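Notebooks > Plumbridge cell > CPU insertion > Perception and grasp

2 December 2025
At the bench: me, Renu Maurya, Phong La (remote until lunch)

Aim for the day: get the pocket pose estimate from the wrist camera good enough to drop the taught grasp pose for the CPU. Secondary, see whether the socket detector survives with the power supply label in view. Branch is wrist-pose-2, not merged.

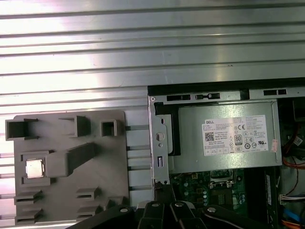
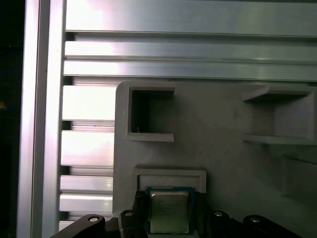 Wrist camera, tray and open case with Dell PSU in the first, CPU between the fingers in the second.

Pocket pose

Old method: threshold on the heat spreader, fit a rectangle, take the centre. Works when the spreader is evenly lit. The extrusion bed throws glare in bands parallel to the grooves and the threshold picks those up as candidates. The size filter removes most, but a short piece of bright rail between two dark channels passes it at some wrist angles.

New method: ignore the CPU to start with. Fit the tray model to the edges of the raised features, then look for the chip only inside the pocket that the model predicts. The square open sockets along the top of the tray give good corners, dark inside and grey outside, and they don't move when the chip does. Zsolt suggested this in September and I said it was too slow. It is slower. It is still inside the budget if the image is halved first.

Changes made:
- edge fit runs on the half-size image, refinement on full size
- search mask for the gripper linkages, generated from joint state instead of the fixed polygon
- chip yaw reported relative to pocket, not to base
- reject if fewer than 6 corners matched (was 4)

The mask matters more than I thought. The fixed polygon was drawn with the fingers open. With them closed on the chip, the pivot bolts come out from under it and the circle rejection step spends its time on them. Renu found this by plotting the residuals over the image, all clustered at the bottom. Joint-state mask is in tools/mask_from_joints, needs a test.

Replay on logged images, 200 frames, mixed lighting: old method lost the pocket in 44 of them. New method lost it in 6. All 6 have one of the sockets saturated out by glare. No wrong answers among the rest that I can find by eye, but that is by eye. Phong to run the same set against the Vokamis calibration target poses before anyone quotes it.

Exposure

Auto exposure is off as of today. It was chasing the bright rails and the grey of the tray went down to nothing. Fixed at 2000 microseconds, gain left alone. Check again with the blinds open.

Socket detector

Template is the retention frame outline. False matches on the power supply label, mostly on the QR code and now and then on the 80 PLUS badge outline. Both are rectangles with strong contrast, so fair enough. Options:
1. Crop using the case model. Needs the case pose, which we only have to the nearest few millimetres.
2. Use depth. Label face and board are at clearly different heights. Costs one more view.
3. Retrain with label patches as negatives. Renu has a script.

Went with 2 for now. The planner already pauses over the gap between tray and case, so the extra view fits there without a new waypoint. The vertical frame rail on the near side of the case needs adding to the collision scene at its proper height. It is in as a thin plate at present and the planner treats the space just above it as free. Margin raised until that is corrected.

Grasp controller

Finger closing still position controlled with a current limit. Want to move to closing on contact and then centring, so that a yaw error in the pocket gets squared up by the fingers. Girish has a version of this from the Mukico job. It assumes both contacts are detected within one control cycle of each other, and ours are not. Asked him for the branch anyway.

Note for whoever edits the config: grasp_width is metres, release_width is millimetres. Lost half an hour to this. Ticket raised, assigned to Pushpa as she owns the schema.

Open
- unit test for the joint-state mask
- collision geometry for the frame rail (me)
- Phong: calibration target comparison
- log the corner count with every pick so the threshold can be argued from data
- ask Shukla about the spare lens, the current one has slack in the focus ring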